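Rapport d'avancement à mi-parcours
Programme « Cuisines partagées en habitat collectif »
À l'attention de la direction des partenariats, fonds Bickerstaff
Période couverte : de mars à août

Objet du présent rapport

La convention nous demande de rendre compte, à mi-parcours, de l'usage des fonds et des premiers effets constatés. Nous le faisons ici sans reprendre le formulaire type, dont plusieurs rubriques (« rayonnement », « essaimage », « témoignages inspirants ») ne correspondent à rien de ce que nous avons pu vérifier. Les pièces comptables sont transmises séparément.

L'hypothèse de départ était simple : des locataires qui disposent d'une cuisine commune bien équipée au rez-de-chaussée de leur immeuble cuisinent davantage, mangent mieux et se connaissent mieux. Le dossier déposé l'an dernier présentait ces trois effets comme acquis. Nous avions signé ce dossier, nous ne nous en défaussons donc pas, mais à mi-parcours un seul des trois reçoit un début de confirmation, et encore faut-il s'entendre sur ce que l'on mesure.

État des deux sites

Le programme porte sur 2 résidences, Foneck et Kultard, qui représentent ensemble 300 logements. La cuisine de Foneck fonctionne depuis avril. Celle de Kultard a ouvert en juin, avec deux mois de retard, le temps que le bailleur et l'entreprise de ventilation se mettent d'accord sur le débit d'extraction. Chacun nous a fourni une note technique concluant à la responsabilité de l'autre. Nous avons fini par retenir le débit le plus élevé, ce qui a réglé la question et ajouté un bruit de fond dont les usagers se plaignent.

À Foneck, la salle est réservable par créneaux, de sept heures à vingt-deux heures. Les créneaux de fin de journée partent vite. Les matinées restent à peu près vides, à l'exception d'un petit groupe d'habituées qui prépare des repas pour plusieurs foyers et occupe les lieux avec une régularité que nous n'avions pas prévue. Sans elles, le taux d'occupation présenté au printemps aurait eu une tout autre allure. Il faut le dire, car la courbe publiée dans la lettre d'information du bailleur laisse croire à une fréquentation large.

À Kultard, il est trop tôt pour conclure. L'été fausse tout : une partie des familles s'absente, la chaleur décourage la cuisson, et l'inauguration a attiré des curieux dont la plupart ne se sont pas réinscrits. Nous refusons d'extrapoler à partir de ces semaines, dans un sens comme dans l'autre.

Équipement et aménagement

Le cabinet Bristitz, retenu pour l'aménagement, a livré son étude en avril. Elle est soignée, bien illustrée, et répond surtout à la question de savoir à quoi ressemblerait une cuisine partagée un jour où personne n'y cuisine. Les circulations, les hauteurs de plan et l'emplacement des prises sont correctement traités. Le rangement l'est beaucoup moins. Or c'est sur le rangement que portent la majorité des réclamations inscrites au cahier de liaison : matériel remis au mauvais endroit, couvercles dépareillés, denrées oubliées sans nom ni date.

Nous avons demandé que les plans de travail soient étudiés avec du matériel posé dessus, et qu'une place soit prévue pour les appareils d'usage courant. La deuxième version tient compte de cette remarque.
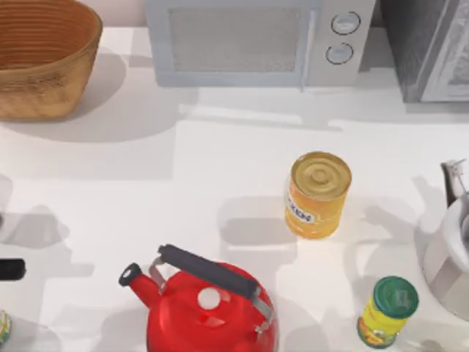
Vue de synthèse d'un plan de travail blanc, avec micro-ondes à deux boutons rotatifs et grand panier ovale.

Reste une difficulté que l'image de synthèse ne lève pas. Un plan dégagé au moment de la remise des clés se remplit en quelques jours, et chaque groupe d'usagers considère que ce sont les affaires de l'autre qui encombrent. L'étude propose une charte de rangement affichée au mur. Une charte de ce genre existe déjà à Foneck depuis l'ouverture. Nous n'avons observé aucune différence entre les semaines qui ont suivi son affichage et les autres.

La piste des casiers fermés individuels nous paraît plus sérieuse. Elle est aussi moins photogénique, et elle avait été écartée au motif qu'elle serait contraire à l'esprit du projet. Nous proposons de la réexaminer. Un projet de partage où chacun peut mettre sa farine sous clé reste un projet de partage, et il a de meilleures chances de durer.

Effets sur les habitants

Le premier effet attendu, cuisiner davantage, est le plus difficile à établir. Les usagers réguliers de Foneck cuisinaient déjà beaucoup chez eux. Ils disent apprécier la place, les grands feux et la possibilité de laisser mijoter sans enfumer le séjour. Cela vaut quelque chose, mais c'est un gain de confort et il serait abusif d'y voir un changement de pratiques. Les ménages que le dossier désignait comme prioritaires, notamment les personnes seules logées en studio, viennent peu. Interrogés lors du passage en porte-à-porte, plusieurs nous ont répondu qu'ils n'avaient pas envie de cuisiner devant des voisins.

Le deuxième effet, mieux manger, ne peut pas être mesuré avec les outils dont nous disposons. Le questionnaire prévu demande aux participants s'ils ont « le sentiment de manger plus équilibré depuis l'ouverture ». Presque tous répondent oui. Nous ne voyons pas bien qui répondrait non à une personne assise en face de lui dans une salle gratuite, et nous déconseillons de reprendre ce résultat dans vos publications.

Le troisième effet, se connaître mieux, est celui pour lequel nous avons des éléments. À Foneck, des gardes d'enfants et des courses groupées s'organisent entre personnes qui se sont rencontrées à la cuisine. Deux différends de voisinage y sont nés également. Nous les rangeons dans la même catégorie : on se dispute rarement avec quelqu'un que l'on ne croise jamais.

Budget

Les dépenses sont conformes au prévisionnel, à une exception près. Un dépassement de 2 000 euros a été enregistré sur le poste ventilation de Kultard, pour les raisons exposées plus haut. Il est compensé par l'abandon de l'application mobile de réservation, dont la maquette nous a semblé plus compliquée que le tableau papier qu'elle devait remplacer. Le tableau papier fonctionne.

Le poste communication n'a presque pas été consommé. Nous demandons l'autorisation de basculer le reliquat vers l'entretien, sous-évalué dès l'origine. Le nettoyage repose pour l'instant sur la bonne volonté des derniers arrivés du soir, qui s'en lassent.

Suites proposées pour le second semestre

Nous ne demandons pas l'ouverture d'un troisième site. L'avenant préparé par vos services en envisage un, et nous comprenons l'intérêt d'annoncer une extension, mais les données de Kultard n'auront de sens qu'après un hiver complet.

Nous proposons de tester les casiers à Foneck dès l'automne, de remplacer le questionnaire de satisfaction par un relevé des réservations honorées, et de réserver certains créneaux du matin aux personnes qui souhaitent cuisiner seules. Cette dernière mesure heurtera peut-être l'intitulé du programme. Elle répond en revanche à la demande la plus souvent formulée par ceux qui ne viennent pas.

Le bailleur a donné un accord de principe sur les casiers, sans calendrier. Nous attendons sa confirmation écrite avant d'engager la commande, de même que votre réponse sur le transfert du reliquat.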